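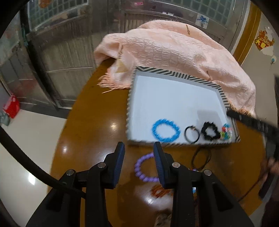

The striped tray, on the table.

Diary > Winter > Sleep, or the lack of it

December, 6:40 a.m.
By the Plillwood diarist

Awake since before four again. I lay there trying to do the breathing, in through the nose and out through the mouth with a little sigh on the end, and all it did was make me aware of my nose. By five I gave up and came down and made toast.

So the Sondik has now been under my pillow for most of a month and I want to write down what I think of it before the trial period runs out and I forget that I was ever doubtful. It cost $245. I keep looking at that number. For $245 I could have had the bedroom window fixed, and I'd bet a good deal of my bad sleep comes in through that window along with the draft and the noise of the Letmont bus turning around at the bottom of the hill.

The thing is a flat pad. It listens to you, or feels you, I never got a straight answer on which, and in the morning it gives you a score. Yesterday's score was 212. Out of what? I went through the whole leaflet and it says the score is "personal to you," so I can't compare it to anyone and there is no top. It could be 212 out of 215 or 212 out of a million. My score the day before was lower and I felt better. The day before that it was higher and I fell asleep in the chair with a bowl of soup on my lap.

I asked about this at Nikolovski, where I bought it, when I was in for light bulbs. The girl at the counter said a lot of customers find that the score "settles down." Settles down to what, I said. She said to where it wants to be. She was very nice about it and I bought the bulbs, plus a lavender thing that plugs into the wall, so who is the fool there.

What bothers me is that I can't find the bottom of any of it. Everybody I talk to has a cure. Magnesium. No magnesium. A heavy blanket, a light blanket, socks, a banana, cherry juice, a cold room, no screens after supper, a radio left on low. They all swear by theirs and they are all yawning when they tell me. If even half of these worked there wouldn't be a whole shelf of them at the drugstore, there would be one bottle, and it would be sold out.

I did try to be fair. I kept notes for the first stretch, on the back of the calendar. When I went to bed, what I ate, whether I had wine, whether I woke up. Reading down the column now, the only thing I can see is that I sleep badly when I have something to do the next day and less badly when I don't. I could have told them that for free. The pad says my trouble is "restlessness in the second phase" and recommends that I be less restless in the second phase.

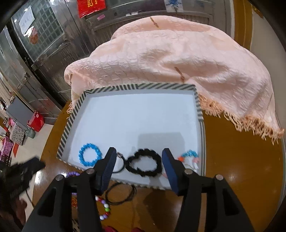
And then there is the advice that comes on the phone every evening at nine, with a chime. The chime is loud enough that it has woken me up, twice, on nights when I'd dropped off early on the couch. One evening it told me to "write down 2 worries and close the notebook." I wrote down 2 worries. One was the furnace and the other was whether I'd be able to send the pad back without the box. Then I lay there thinking about the furnace in more detail than I ever had before, having gone to the trouble of putting it in writing.

My mother slept like a log until she was very old and her whole method was to be tired. She got up early, she was on her feet all day, and after supper she sat down with the paper and you could not have woken her with a marching band. I used to think it was funny. Now I wonder if it was luck, or if she was lying awake in there too and never thought it worth mentioning. People didn't mention it then. I don't remember a grown-up in our house ever saying how they had slept, and now it's the first thing out of anybody's mouth.

The article in the Letmont paper last week said we should all be getting eight hours, and then further down it said some people need less, and then at the very end that older people often sleep in two pieces and always have. So which? I cut it out to argue with and now I can't find it. Two pieces I could believe. Two pieces is what I've got. If I stopped calling the first one a failure I might mind it less, though I notice that I'm still tired by three in the afternoon whatever I call it.

One thing I'll give the Sondik. It has me going up at the same time every night, mostly so that it won't scold me, and I think that may be doing a bit of good. Or it's the darker evenings. Or the wine, which I've cut back on without meaning to because the open bottle went sour. I don't see how a person is supposed to tell. You would need to be two people in two beds with the same furnace.

The plug-in lavender gave me a headache and is in the drawer.

Getting light now, and it's frost on the roofs all the way down toward Plillwood Road. The first bus has gone. I haven't looked at this morning's score and I'm going to see if I can hold out until lunch. If it's high I won't believe it, and if it's low I'll be cross all day, so I don't know what I'd be looking for.

Must call about the window. Also find the box.

Contact | Copyright Plillwood Diary | Back to top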